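Recording a Floor Pickup Task with Two Hand-Held Grippers

Last updated 12/12/2024

This page covers recording demonstrations of a two-handed pickup task on the floor, using the Lollis hand-held grippers and the Jasgate recorder. It assumes both grippers have been charged and paired, and that you have finished the short calibration described in the Jasgate setup notes. If you are recording with the remote arms instead, most of the advice about layout and pacing still applies, but the section on grip does not.

The task is simple to describe. A few long, thin objects and one or two bulky ones are lying on a rug. A basket is nearby. The person recording picks up the objects with the grippers and puts them in the basket. Each run from first reach to last release is one episode. Our Mabuza set has 130 episodes of this task, and most of the advice below comes from the ones we had to throw out.

What you need

Two Lollis grippers, left and right
A light basket, plastic if possible
Long, thin objects such as chopsticks or markers
At least one bulky object, such as an empty bottle
A rug or mat with a clear pattern
A laptop running Jasgate, out of the working area

Prepare the space

Pick a spot where you can kneel or sit with both arms free. A living room or kitchen floor is fine. Do not clear out the background. Shelves, counters and doorways give the tracker fixed points to hold on to, and a blank wall gives it very little. Do move anything that is likely to shift during the session, such as a curtain in front of an open window.

A patterned rug works better than a plain floor. Shiny tile is the worst surface we have tried. Reflections slide around as the camera moves, and the tracker sometimes treats them as real points. If tile is all you have, put a blanket over it and pull it flat.

Turn on the room lights even in the daytime. Low light makes the shutter stay open longer, and fast hand motion turns into smears.

Map the room

Before the first episode, start a mapping pass in Jasgate. Hold the right gripper at chest height and move it slowly over the whole working area, then lower it to just above the rug and do the same again. Tilt it up once toward the far side of the room. Repeat with the left gripper. The status line should read "map ready" for both before you go on.

If one gripper fails, do not redo both. Select the failed side from the menu and repeat its pass alone.

Lay out the objects

Scatter the objects by hand and leave them where they land. Let some of them cross. Chopsticks that lie neatly side by side make for easy episodes that teach the policy one kind of grasp, and it will then fail on the first pile it meets.

Change the layout before every episode. Change the basket position every 4 episodes. You do not need to write any of this down, as the recorder saves the opening frames separately.

Set your grip width

Thin objects need a nearly full close. Squeeze the trigger until the two pads touch, then let go, and watch the width readout on the laptop. It should return to the same open value each time. If it drifts, stop and rezero the gripper. A small error here matters little for a bottle and a great deal for a chopstick.

The pads are ribbed on the inside. Try to take a stick across the ribs near one end of the pad, and keep it there as you lift.
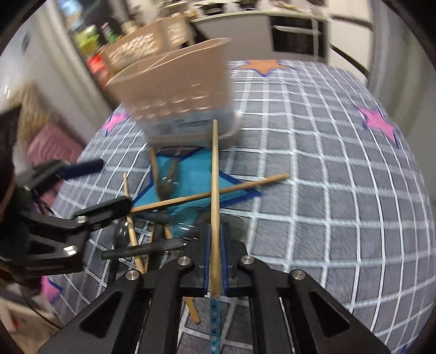

Keep the squeeze steady through the whole carry. New operators tend to relax once an object is off the floor, and the recorded width opens and closes by small amounts all the way to the basket. The policy learns that flutter. If you feel your hand getting tired, finish the episode and take a break.

Using the second gripper

Decide before you start what each hand is for. In our runs one gripper does most of the picking, and the other moves the basket or clears an object out of the way. Either hand may do either job, but do not swap in the middle of a grasp.

When one hand is working, the other should wait close by and still. It should not rest on the rug. Contact with the floor shows up as a small jolt in the tracking and is hard to filter out later.

If you lift or tilt the basket, do it slowly. A basket swung quickly through the air blurs badly and can block the view of both cameras at once — the most common cause of lost tracking in our logs. Light baskets are easy to move too fast without noticing.

Record an episode

1. Hold both grippers open above the rug, pads pointing down.
2. Press the record button on the right gripper and wait for the tone.
3. Pause briefly, then reach for the first object.
4. Grasp, lift, carry and release. Open the gripper fully at each release.
5. Repeat until the objects you planned to move are in the basket.
6. Return both grippers to the starting position.
7. Press the button again and wait for the second tone.

If you drop something, pick it up and carry on. A dropped object followed by a clean recovery is a useful episode. If you knock something off the rug altogether, stop and mark the episode as bad.

Do not talk yourself through the task by pointing with the grippers. Every motion between the two tones is training data, including the ones that do not accomplish anything.

Check before you export

Open the episode list in Jasgate and play back the first and last episode of the session at double speed. Look at the path trace for each gripper. It should be a smooth line with no sudden jumps. A jump longer than the gripper itself means tracking was lost, and that episode should be removed.

Then look at episode length. Ours mostly run under 700 frames. Anything past 3,000 is usually a recording that was never stopped.

Export in the Drandov format if you plan to mix these episodes with remote-control data. The export asks for a task name. Use the same wording every time — "put items in basket" and "place objects in basket" will be stored as two different tasks, and merging them afterward means editing each file header by hand.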